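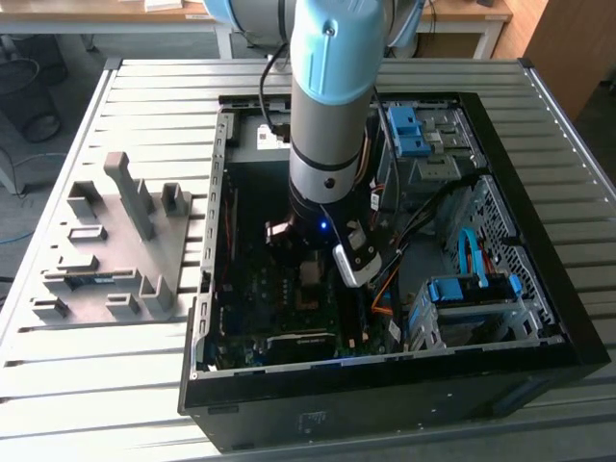

Old office computers find a second life at Lelby

Anyone who has ever pushed a tired old computer to the back of a cupboard and promised to deal with it later will be glad to hear how things are going at the Lelby repair workshop, where nearly 600 unwanted desktop machines have been taken in since the doors opened in February.

Most come from offices and schools that have moved on to something newer, and a fair few arrive in the boots of family cars. Each one is laid on its side and opened up, and then it is decided what can be kept, what can be swapped and what should go for scrap.

"People think of a computer as one thing, and when it stops they say the whole thing is dead," said Nam-gil Geum, who runs the workshop and has been mending machines for 13 years. "Very often it's the memory, or a drive, and the rest would go on quite happily for ages."

The big black towers are a favourite on the benches. There is plenty of room inside to get your fingers round the cables, and the drives are held by blue plastic clips – a small kindness, says Nam-gil, to anyone who has spent a morning hunting for a dropped screw.

Processors and memory that still test well are put by for other machines, and a board with its socket standing empty may wait a good while before the right part turns up. 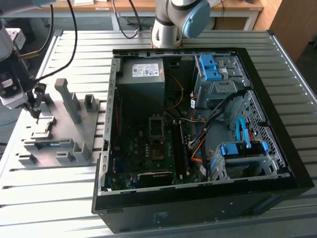

Where the machines go next

The first 100 finished computers went to the Mekar homework club and to households nearby, each with a new drive and a printed sheet on getting started. Another batch is promised to the Bangera reading rooms before the summer.

Old machines can be dropped off until 4 in the afternoon, and keyboards and mice are welcome too.

Contact the newsdesk | Copyright Flekeo News | Back to top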